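GEOL 3: Surface Materials and Processes
Handout 5: Sampling and Describing Bulk Granular Material
Revised 13 Oct 2021

Read this before the Ondidlow pit exercise. It replaces the handout issued in April. Section numbers match the lecture slides except where noted.

1. Terms

A particle is a single solid piece. A lot is the whole body of material about which a statement is to be made. An increment is the material taken in one operation of the sampling tool. A gross sample is all the increments from one lot, combined. A test portion is what goes on the balance or into the sieve stack. Keep these words apart in your reports. "Sample" alone is ambiguous and will be marked as such.

Colored blocks on a gray marble-patterned surface. 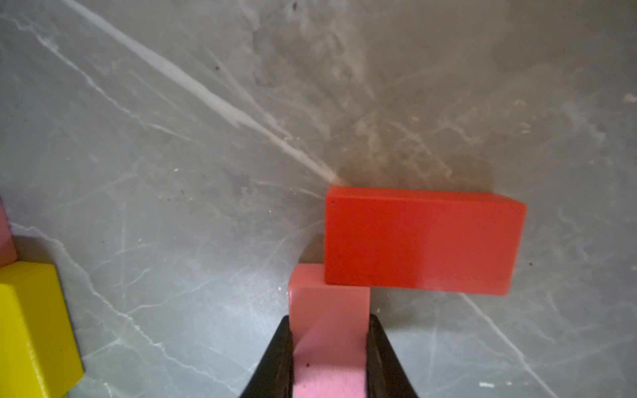
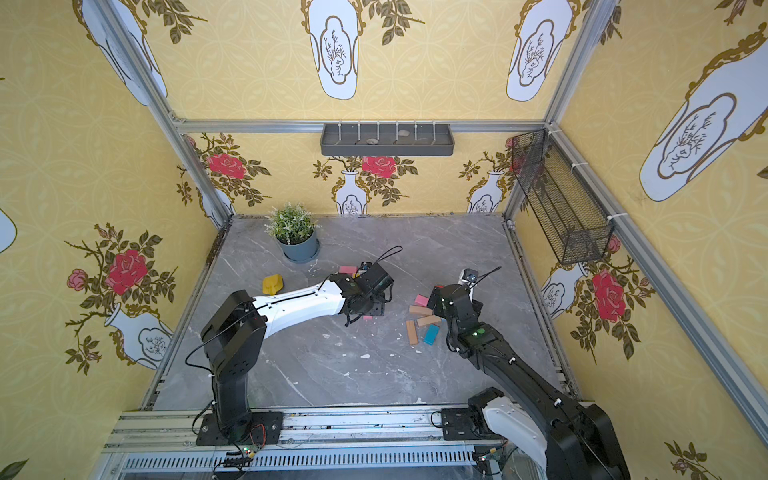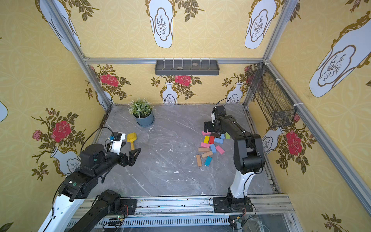 Particle shape is described by two independent properties, form and roundness. Form compares the three principal axes: long (L), intermediate (I) and short (S). Roundness refers to the sharpness of corners and edges. A freshly split cube of limestone is equant and angular. A beach pebble can be flat and well rounded. Changing one property does not fix the other.

The ratios used in this course are I/L (elongation ratio) and S/I (flatness ratio). Both run from just above zero to one. With the two-thirds boundary used in lab:

Equant: I/L above 0.67, S/I above 0.67
Flat: I/L above 0.67, S/I below 0.67
Elongated: I/L below 0.67, S/I above 0.67
Bladed: I/L below 0.67, S/I below 0.67

Values that fall exactly on a boundary go to the higher class. Measure all three axes at right angles to each other. The axes do not have to cross at a common point. The most common error in last term's reports was measuring S as the thinnest place on the particle. S is the greatest dimension perpendicular to both L and I.

2. Why a pile is hard to sample

Material poured from a single point forms a cone. The slope of the cone settles near the angle of repose, which depends on particle shape, surface texture, moisture and, to a lesser degree, size. Angular material stands steeper than rounded material of the same grading. Slightly moist sand stands steeper than dry sand because of surface tension at the contacts.

During pouring, particles roll and slide down the slope. Large particles travel farther and collect at the toe. Fines sift down through the moving layer and stay close to the central axis. The result is a cone with a fine core and a coarse rim. An increment taken from the toe overstates the coarse fraction. An increment taken from the apex understates it.

This effect is called segregation. It increases with the following:

Wide size range
Large drop height
Dry material
Smooth, rounded particles
Free-flowing material with few fines

Segregation also occurs in trucks and bins. Vibration during transport moves fines downward. A truckload that was well mixed at the plant may not be well mixed on arrival. The Drandus data set (see the reading packet) shows this for a crushed aggregate.

3. Sources of error

Total sampling error has several parts, and only some of them can be reduced by taking more material.

Fundamental error comes from the differences between individual particles. It is present even in a perfectly mixed lot. It falls as the mass of the sample rises and as particle size falls. For a fixed composition and shape, the relative variance is proportional to the cube of the top particle size and inversely proportional to sample mass:

relative variance = C d^3 / M

where C is a constant for the material, d is the nominal top size and M is the mass of the sample. The form given here applies when the sample is small compared with the lot. Note the consequence of the cube. If the top size doubles, the mass has to be eight times larger to hold the variance at the same value.

Grouping error comes from local clusters of similar particles. It is reduced by taking many small increments in place of a few large ones.

Delimitation error occurs when the tool does not give every part of the cross section an equal chance of selection. A round-bottomed scoop dragged over a flat belt leaves the lowest layer behind. No amount of extra material corrects this.

Extraction error occurs when the tool is positioned correctly but fails to recover what it should. Typical causes are an opening that is too narrow and a cutter that moves too fast. The opening should be at least three times the nominal top size.

Preparation error covers everything after extraction: dust loss, contamination, moisture change, breakage and mislabeled bags.

4. Field procedure, stockpiles

Best practice is to sample the moving stream before it becomes a pile. Where a loader is available, have it build a small sampling pad from several places in the main pile and flatten the top. Increments are then taken from the pad. Where no loader is available, use the procedure below.

Walk the full perimeter and sketch the pile in plan.
Mark three levels: lower, middle and upper.
At each level, remove the weathered surface layer before taking material. A board pushed into the slope above the point keeps loose material from running in.
Take equal increments. Do not pick out or reject individual particles.
Combine in a clean bag. Label inside and outside.

Do not climb the pile. Do not undercut the toe. The Ondidlow site rules apply in addition to these.

5. Reducing the gross sample

A gross sample is nearly always too large to sieve. It has to be split without changing its composition.

Riffle splitter. The chutes are equal in width, and alternate chutes discharge to opposite sides. Spread the feed evenly along the full width of the hopper. Material must be dry enough to flow freely. Alternate the side that you keep at each stage.

Coning and quartering. Pour the material onto a clean sheet so that each scoop lands on the apex. Flatten the cone evenly. Divide it into four equal quarters. Keep two opposite quarters, including the fines beneath them, and discard the other two. Repeat until the required mass is reached. This method depends heavily on the operator and should be used only when no splitter is at hand.

Scooping a portion from the top of an open bag is not an accepted method of reduction.

6. Worked example

A gross sample from the Grenden terrace has a dry mass of 555 g after one stage of reduction. It is sieved with these results:

Retained on 8 mm: 111.0 g
Retained on 4 mm: 166.5 g
Retained on 2 mm: 138.75 g
Pan: 138.75 g

Percent retained is 20, 30, 25 and 25. Cumulative percent passing is 80 at 8 mm, 50 at 4 mm and 25 at 2 mm. The median size is therefore 4 mm. Masses sum to 555 g, so there is no recorded loss. In real data a small loss is normal. Report it and do not spread it over the fractions.

For the shape count, draw 200 particles from a single size fraction by splitting. Mixing size fractions in one shape count hides any relation between size and form. Record L, I and S to the nearest 0.5 mm and enter them in the order measured.

7. Problems

7.1 A sample of 5 kg is adequate for a gravel with a top size of 10 mm. Find the mass needed at the same relative variance for a top size of 20 mm. Assume C is unchanged.

7.2 A particle measures L = 30 mm, I = 24 mm, S = 12 mm. Compute both ratios and classify it.

7.3 A crew takes all its increments from the toe of a conical stockpile. State the direction of the bias in median size and the type of error involved. Would doubling the number of increments help?

7.4 Using the Ostrowski table in the reading packet, plot S/I against I/L for each size fraction. Comment on any trend, and state the number of particles behind each point.

Show units at every step. Attach the sieve sheet and the plan sketch to the back of the report.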